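Folding shirts, all day, for the robots

I've been doing laundry for a living since October and I'm not sure my mum believes it's a proper job. Fondico, who I used to pack parcels for, are bringing in folding machines, and six of us from the returns benches were offered a move to the training side. You hold a gripper in each hand and fold clothes with those instead of your fingers, and the recordings go off to Madero, who build the machines.
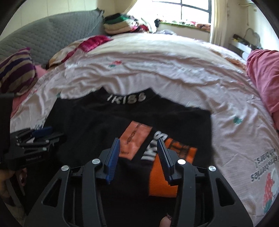
My hands ached for the first fortnight, I won't lie. You can't pinch or smooth anything the way you normally would, so you end up thinking hard about sleeves. Black tops with long arms are my least favourite — give me a tea towel any time! The target is 2,000 folds each before the first machine goes live at the Khan depot, and I've got a fair way to go.

What's changed most is the day itself. No conveyor, no buzzer, and we can work on a bed or a table as long as the light is decent. I do miss the chatter on the benches though, and I know some of my old workmates are worried, because the depot has 48 people on returns and we've only been told that hours are "under review".

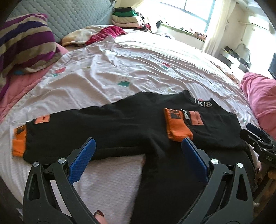
What happens next

The union meets Fondico later this month. We've asked for the training rate to be kept on afterwards, and for bench staff to get first pick of the machine-minding jobs.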